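Flovatdale Site: Pre-Purchase Equipment Inspection Checklist, Cloth Handling Cell
Prepared for the December equipment budget
Status: completed, with comments. Open items are listed at the end.

How to read this sheet
Each line is marked OK, FIX, HOLD or N/A. FIX means the line can be cleared with money or labor already in this year's budget. HOLD means no purchase order goes out until the line is cleared. Comments are from the walk-through unless marked as desk review.

Section 1. Floor space and access

1.1 Clear path from loading door to cell, wide enough for a pallet jack. OK
1.2 Floor level where the folding table and arm base will stand. FIX
Comment: Low spot near the drain. Shims will do for the table. The arm base needs a grouted plate. Get a price for the plate before the base is ordered so the two land in the same quarter.
1.3 Emergency exit stays clear with the cell door open. OK
1.4 Space marked for incoming cartons. FIX
Comment: Tape has worn off in two places. Repaint, do not retape. Cartons tend to creep toward the work surface when the marked area is hard to see.
1.5 Ceiling height for overhead camera mast. OK

Section 2. Power and air

2.1 Dedicated circuit for the arm controller. HOLD
Comment: The panel has a free slot but the panel schedule is out of date. An electrician must confirm what is on the circuit next to it. Do not accept the label on the door as proof.
2.2 Separate circuit for chargers. OK
2.3 Emergency stop wiring route agreed. FIX
Comment: Route agreed in principle. Needs a drawing. The Joubert quote assumes overhead tray and we have none on that wall. Either we buy tray or they requote for floor conduit with a ramp cover.
2.4 Compressed air. N/A
Comment: The grippers under review are electric. Leave the air drop capped.

Section 3. Hand-held grippers and demonstration work

This section covers the hand-held units used to record folding work before an arm is installed. The purchase under review is a second set of these, plus spares. Checks were made at the work surface.

3.1 Handle can be held without the fingers reaching the jaw area. OK
3.2 Status light can be seen by the person holding the unit. OK
3.3 Each unit carries its own label. FIX
Comment: Labels are handwritten stickers. Fine for a trial, poor for an asset register. Printed tags should be part of the order. One label style, one position, same way up on every unit.
3.4 Jaws close on thin cloth without catching the sheet underneath. FIX
Comment: Pass on towels. On thin items the operator has to lift the edge first. Ask Drisholm if softer jaw tips are a stock part or a custom one, as the price gap decides how many spares we can carry.
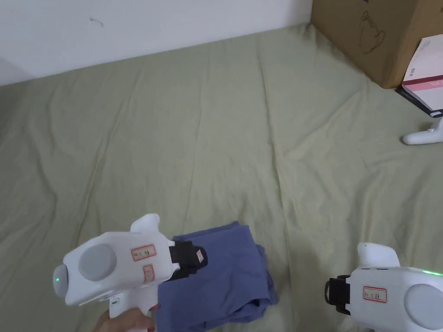

Item 3.4, jaws on folded blue cloth over the green work sheet. Second unit at lower right.

3.5 Work sheet flat and free of ridges before recording starts. FIX
Comment: The sheet creases and moves with use. Add clips or a weighted hem to the consumables line. A ridge under the cloth makes a bad recording and is a trip point if anyone steps on the sheet.
3.6 Unneeded items kept off the sheet. FIX
Comment: Packaging and stands should go on a shelf. A shelf is not in the current budget. Cheapest item on this list, so buy it first.
3.7 Spare units stored off the floor when not in use. HOLD
Comment: No storage exists. A wall rack with charging points is quoted as an option by Sirkero. Take the option. Buying the rack later means a second delivery charge and a second visit by the electrician.
3.8 Pinch hazard notice posted at the work area. FIX
Comment: Notice is printed but not up.

Section 4. Arm and guarding (desk review)

4.1 Guard height and gap meet the site rule. OK
4.2 Door interlock included in base price. HOLD
Comment: Sirkero lists it as included. Drisholm lists it as an extra on page two of the quote. The two totals cannot be compared until this is settled. Ask both for a revised quote on the same item list.
4.3 Safe speed setting can be locked. OK
4.4 Reach of arm covers the full folding table. FIX
Comment: Covers the table as drawn. If the table is moved to clear the low spot in 1.2, check again.
4.5 Teach pendant cable long enough to stand outside the guard. OK
4.6 Risk assessment done by supplier or by site. HOLD
Comment: Neither quote says. If it falls to us it needs its own budget line and time from the safety office. It must be finished before the arm is powered up.

Section 5. Budget notes

5.1 Printed asset tags. Order 50. This covers both sets of grippers, chargers, the arm parts and several years of replacements. Smaller orders cost almost the same.

5.2 Practice cloths. Order 300 in mixed sizes. They wear quickly under repeated gripping and should be treated as a consumable. Do not take them out of laundry stock, where they get mixed back in with customer goods.

5.3 Jaw tip sets. Hold quantity until the answer to 3.4 comes back. The trial log shows 391 recorded folds on the current tips with visible wear on the outer edge. Put the log in with the request to Drisholm so they can give a service life in folds, as we have no use for one in hours.

5.4 Operator training. Quoted per person by Joubert and per day by Sirkero. Per day is the better deal for us if both shifts attend together, which means closing the folding line for a morning. Operations to confirm whether that can be done before the holiday peak or should wait.

5.5 Service contract. Leave out of the first year. The warranty covers parts, and the base price includes one visit. Put a placeholder in the second-year budget so it does not show up as a surprise.

5.6 Disposal of packaging. Small cost, missed on the last two equipment purchases. Add it this time.

Section 6. Open items

Lines on HOLD: 2.1, 3.7, 4.2, 4.6.
No purchase order for the arm until 2.1, 4.2 and 4.6 are cleared. The second gripper set can go ahead on its own once the rack in 3.7 is approved.

Lines on FIX that can be closed this month with existing money: 1.4, 3.3, 3.5, 3.6, 3.8.

Lines on FIX that depend on a supplier reply: 2.3, 3.4.

Lines on FIX that depend on table position: 1.2, 4.4. Settle these two together.

Quote validity: Sirkero holds prices for 23 working days from issue. Drisholm gives no end date, so ask for one in writing along with the revised item list.

Re-inspection needed: yes, Sections 2 and 3 only, after the rack is fitted and the circuit is confirmed. Use a fresh copy of this sheet and attach the old one behind it.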